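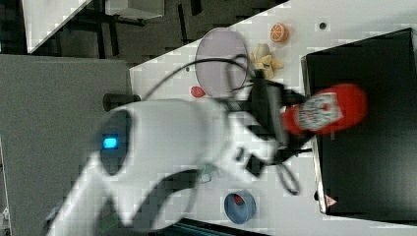
## Re: [karklow-cells] Gripper drops off the bus when the arm reaches left

Rasmus Kazlauskienė wrote on 23 Nov 2023:

> Hello all,
>
> The kitchen cell at Brisgate has started losing its gripper. The arm carries on with great confidence, the gripper stops answering, and the controller reports a comms timeout and sulks until I cycle the power. It only happens on the long reaches to the left, never near the base.
>
> I have swapped the gripper cable for the spare. I have swapped the spare for the original. I have raised the timeout, which made it fail later and with more dignity.
>
> Two questions. How are you routing yours at Mirville, and how much slack do you leave at the wrist? Our cable is tied down at every joint and looks very smart. Also, is there a setup sheet for this thing anywhere, or do we all just remember it differently?
>
> Rasmus

Rasmus, hello.

"Tied down at every joint and looks very smart" is your fault, I'd put money on it. We had a smart one too. It lasted until February, when the gripper began dropping out on exactly the moves you describe, and I spent a good while blaming the network switch, which had done nothing to deserve it.

What happens is that the last joint turns, the cable can't, and the connector at the back of the gripper takes the strain. It doesn't pull out. It leans. One pin loses contact for a moment and the controller assumes the worst. Your timeout change only gave it longer to assume.

Ours now hangs in big loops at the wrist and looks like something off the back of a television. The free length between the last tie and the connector is 43 cm. I didn't calculate that. I turned the wrist by hand to both ends of its travel, let out cable until the connector stopped leaning, and measured what I'd got. Your mounting plate may not match ours, so do the same and don't trust my number.

### How we route it

1. Power off at the wall. The button on the pendant doesn't count.
2. Cut every tie past the elbow. Enjoy this part.
3. Seat the connector fully and fit the strain relief that came in the Vaher bag. Yes, the ugly one. If yours is still in the bag, you are in good company.
4. Make the first tie behind the wrist, loose enough to slide a finger under.
5. Turn the last joint to one end, then the other, and watch the connector while you do it.
6. Put the power back on and run the slowest program you have, with a hand on the stop. Go through the far corners of the table as well as the middle.

Slack has its price. A hanging loop will find anything you leave standing up, and a mug handle is a lovely hook. Look at what the loop does on the low picks in particular, when the gripper is right down by the table and the cable has nowhere to go except across it.

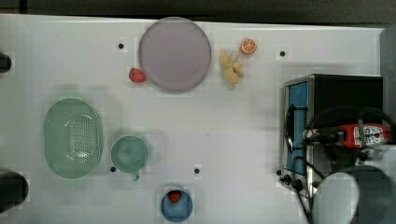
Which brings me to the second thing I'd check, and that's the waypoints. When we loosened the cable we kept the old path heights, and the loop dragged over whatever was underneath. I went through the file and raised the travel height on every move that crosses the table, leaving only the final approach low. It cost us a little speed. Arm programs written for a tight cable are wrong for a loose one, and mine had been wrong in a quiet, patient way for weeks.

Do the moves beside the appliance by hand first. The wrist is close to a hard corner there and the cable can lie over the top edge, where it rubs on the way back. We have a wrap of braided sleeve on that stretch now. Look at it when you wipe the table down and replace it when it goes fluffy.

### Checks after the change

Run 500 picks before you tell your manager it's fixed. I told mine after 9 and had to have a second conversation.

Leave the timeout at the original value while you do it. If the connector is still leaning you want to hear about it straight away, and a generous timeout will cover for it. I'd log the joint angles at each dropout as well. Ours all came at one end of the last joint's travel, and once I had them in a column even I could see it.

If it still fails after all that, look at the socket on the gripper side before you buy another cable. Swapping the cable back and forth won't have done the socket any good, and a bent pin is easy to miss without a torch. Vaher will sell you the socket board on its own if you ask for it by name. Ask for "the gripper electronics" and you'll be quoted for the whole gripper.

As for the setup sheet, there is one. It has 2 pages, and the second describes a bracket we no longer own. I'll strike that out, add the routing steps and put it in the Karklow shared folder under "cell setup". Please correct it in the folder and don't keep a better copy on your desktop, as I did.

Could you send me your free length once you've got one? And which side of the wrist your connector comes out of. I have a feeling yours is mirrored, in which case swap the ends in step 5 and ignore anything I've said about left.

Arūnas Petrauskas
Mirville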